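Feb 24, 2018. Two-arm kit on loan from Werell, continued.

Got the Clindard software update on before lunch, finally! Startup used to mean restarting the thing twice and crossing my fingers. Now both arms come up together, and I did it 7 times in a row to be sure (yes, I had other things to do). The loan runs another 40 days, so I want the cable-in-bin job sorted out early, before everybody gets busy with the Undthorpe visit.

Settings I'm keeping: speed limit at 29 percent, grip force one notch over default, wrist cameras on auto exposure for now. The manual still says to home the left arm first and the quick start card says right. I've been going left first, someone please write that on the card. Also the spare finger pads in the kit are a different part number from the ones in the quote, so I emailed Werell and asked which set we'd be paying for. 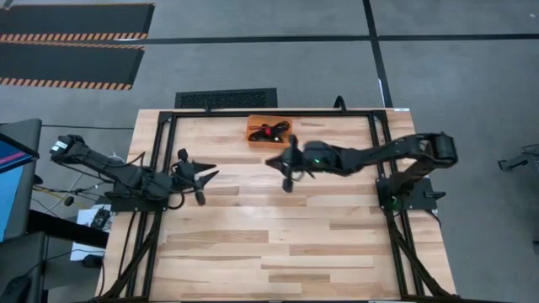
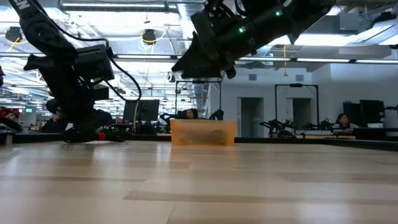 Both arms over the table, orange bin at the far side.

Oldřich Zelenák read my notes and thinks I'm being too easy on the kit. He'd like to see the price of a replacement wrist before we say yes to anything, and he says the Coman quote back in November looked cheaper until you added the support contract, so could I please get the support terms in writing this time. Fair point, I hadn't asked about either one.

To do:
- call Werell re: wrist price, support terms, lead time on pads
- redo the camera calibration, last one was 3 weeks ago
- try the bin closer in, the reach to the far rail makes me nervous
- back up the config BEFORE touching the force settings again (me, this means me)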